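Lurnevard brings old office computers back to the workbench in Mimberg

Parts trays and open cases are the order of the day as the refurbishing workshop prepares for its busiest winter yet

MIMBERG, November – Lurnevard, the computer refurbishing workshop on the edge of Mimberg, has started work on its largest delivery of used office machines so far. A total of 717 desktop computers have come in from the Draltlow group, which is clearing out its old offices before moving to smaller premises, and over the coming months as many of them as possible will be cleaned, rebuilt, tested and passed on to schools, clubs and households in the district that could do with a good, dependable computer at a fair price.

The first 394 machines have already been sorted and given a place on the shelves, and anyone who has visited the workshop lately will know that this has meant a fair amount of shuffling about, with the tea corner moving twice and the bicycle rack now living outdoors. The remainder are waiting in the storage hall kindly lent by Dreßler, the haulage firm next door, whose drivers also helped with the unloading and stayed for soup afterwards.

"People see a tower case that has stood under a desk for years and think it must be finished," says Hartmut Reinholz, who runs the workshop. "Then we open it up, and very often there is a perfectly decent board inside, and a power supply with plenty of life left in it, and all it wants is a clean, a bit more memory and a drive that hasn't been filled to the brim. I have been doing this work a long time and I still enjoy lifting off that side panel." 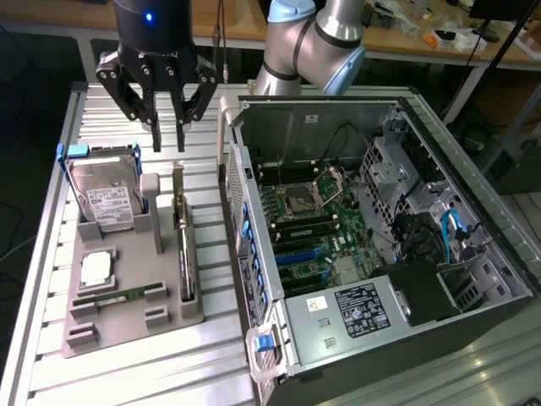 A tower case lies open on the workbench at Lurnevard, with a hard drive, processor, memory module and expansion card set out in the parts tray.

New this season is the way the parts are laid out. Each rebuild is now prepared with a tray in which the main components have their own slots, so that whoever is working at the bench can find what is wanted without rummaging through boxes. The idea grew out of many long afternoons spent looking for memory modules that had been put down "just for a moment", and it has made the benches a good deal calmer.

Every finished computer is left running overnight before it is packed, and goes out with a printed sheet listing what is inside it and a 30-month workshop guarantee. Drives are wiped before they are used again, and those that fail the check are taken out and destroyed. Parts which cannot go back into a machine are kept for repairs where that makes sense, and the rest is handed over for metal recycling.

The first 28 computers have been promised to the primary school in Mimberg, where they will replace the machines in the reading room, and are due to be delivered before the end of term. Other schools and clubs that would like to be considered are warmly invited to write to the workshop with a few lines on what they need the computers for and how many they have room for.

Lurnevard is also glad to hear from firms in the area with older desktop machines to give away. Cases should be complete if at all possible, and keyboards and mice are welcome too, though the workshop has no room for printers at present.

About Lurnevard
Lurnevard repairs and refurbishes desktop computers for schools, clubs and private households in Mimberg and the surrounding villages. The workshop shop is open on weekday afternoons from 2 pm.

Press contact
Hartmut Reinholz, Lurnevard, Mimberg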